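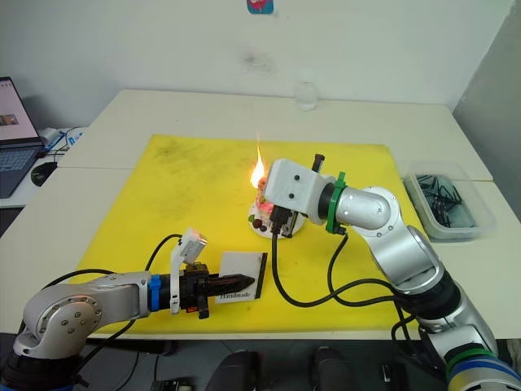
Aslı Kırmızıgül wants to know why a collection of birthday messages contains so many that never mention a birthday, and whether we have considered throwing those out. We have considered it. They are staying, and the section on labels explains how to filter them if they bother you too.

Search this project

Tultora Birthday Card Messages
September 9, 2026
By the Tultora maintainers

What this is

Tultora is a set of 1475 handwritten messages, typed up from 300 group birthday cards. A group card is the kind that travels around an office in a folder, gets lost under somebody's keyboard, and comes back with a coffee ring and the words "Have a good one" written eleven different ways.

The text is in English. Each message is stored as its writer left it, including spelling, stray capitals and the moment where the pen gave up. There is no audio, no scan of the handwriting, and very little literature.

Where the messages came from

The cards came from two workplaces, listed in the data as Minami and Odar. Minami is a firm that sells bathroom fittings by mail. Odar is a freight office. Both agreed to hand over cards that their recipients no longer wanted, and the supply was larger than anyone there had predicted.

The typing was done at Firkden over two winters. Each card was typed by one person and checked by another. Where the two disagreed over a word, a third person looked at it, and where all three disagreed the word was entered as [unclear]. One signature from Odar has been read as "Ron," "Pam" and "a drawing of a fish." It is entered as [unclear].

What is in each row

message_id: a number with no meaning. Please don't look for one.
card_id: ties together all the messages on the same card.
site: minami or odar.
text: the message.
position: center, edge, corner or back. People who get the card last write on the back, and their messages are shorter.
label: one of 12, described below.
signed: yes, no or initials.
milestone: yes if the printed card named an age. The age itself has been removed.

Labels

We started with three labels (warm, neutral, joke) and it lasted an afternoon. The present list has 12:

plain_wish
plain_wish_with_name
age_joke
cake_request
work_reference
apology_for_lateness
borrowed_verse
good_luck
wrong_occasion
private_joke
signature_only
other

The wrong_occasion label covers messages meant for a retirement, a new baby, or in one case a knee operation. They were written on birthday cards by people who had plainly not opened the front. This is the group the complaint at the top was about. If you only want messages that fit the occasion, drop wrong_occasion and good_luck, and think hard about signature_only.

The cake_request label is for anything that treats the recipient's birthday chiefly as a source of food. It is well populated. Minami writers ask where the cake is. Odar writers ask whether any is left.

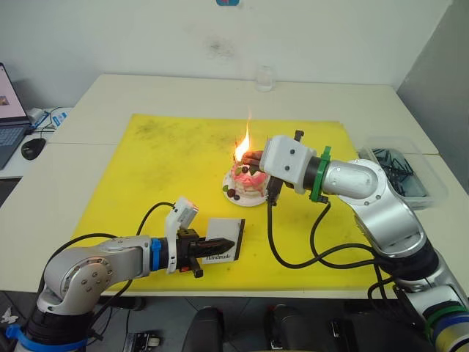 A birthday cake with pink frosting, dark berries and a flame on top.

Splits

The training split has 1000 messages. The remainder is divided between validation and test. All messages from a card go into the same split, after an early version let them scatter and a small model got very good at guessing that Linda was turning something ending in zero. Linda is not the name in the data. See the next section.

Names and private matters

Names have been swapped for other names of the same length and the same general mood. Nicknames were harder. A nickname based on a person's real surname was replaced with [nickname], and so were four that we would not have repeated in front of our mothers.

Phone numbers, street names and one offer to sell a lawn mower were taken out. If you find something we missed, open an issue with the message_id and leave the text out of it.

Good uses

Studying how people write when they have an inch of space and someone waiting for the pen. Testing tools that sort short informal text. Teaching a class about labeling, particularly the part where the class stops agreeing with itself.

Poor uses

Please don't use this set to judge how fond coworkers are of each other. A person who writes only "Best, D." may be devoted. We also advise against training anything to write birthday messages for you. It will learn "Many happy returns!" and stop there, and you could have managed that yourself in September with a borrowed pen.

Known problems

Two workplaces are two workplaces. Freight people are fond of puns about delivery, and these turn up in the Odar rows far more than they would in a fair picture of the English-speaking world.

The age_joke and private_joke labels overlap. The people doing the labeling were told to choose age_joke when in doubt, and they were often in doubt.

Exclamation marks were typed as found, except where a row of them ran off the card. Those stop at the edge.

The position column is blank for cards that had been cut up for gift tags before they got to us.

Changes in this version

Fixed a batch of Minami rows marked as Odar. Merged cake_request and cake_complaint. Restored the messages on the backs of cards, which had been left out of the first release by people who had not turned them over.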